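## 4. Setting up the Gemau water softener

The box says setup takes 20 minutes. Allow a morning.

1. Shut off the water at the main and open the lowest tap in the house.
2. Fit the bypass valve with the arrows pointing toward the softener. The arrows are moulded in grey on grey, so bring a torch.
3. Hand-tighten both nuts, then give each a quarter turn with a wrench.
4. Open the main slowly and check both joints for drips.

**Caution:** Don't use thread tape on the bypass nuts. The seal is the rubber washer, and tape will stop it seating properly.

Now the controller. It asks for a hardness number, and the sales sheet suggests leaving it on "Auto". I wouldn't - Auto is a fixed setting with a friendlier name.
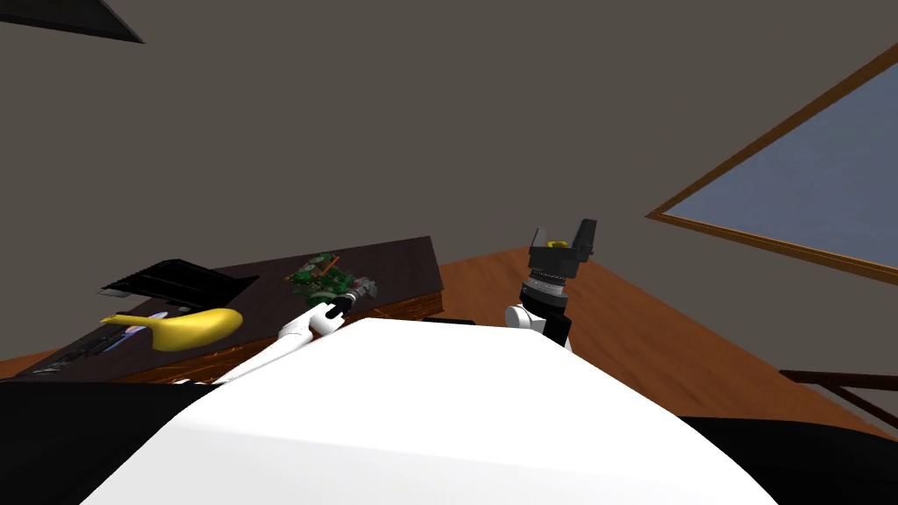
5. Hold **Set** until the display blinks, then enter the hardness from your own test strip.
6. Set the capacity to 2,000 litres between rinses. Kanent's leaflet gives 2,234, a suspiciously exact figure for a tank you fill by the bag.
7. Set the rinse time to 2 a.m., when no one should want a shower.
8. Press **Set** again to save. If you walk away without saving, you start over at step 5.

**Note:** The "Eco" button is said to save salt. After 500 litres on Eco our kettle had scale in it again. Try it if you like, but test the water before and after.

9. Run a manual rinse and watch the drain hose until it stops.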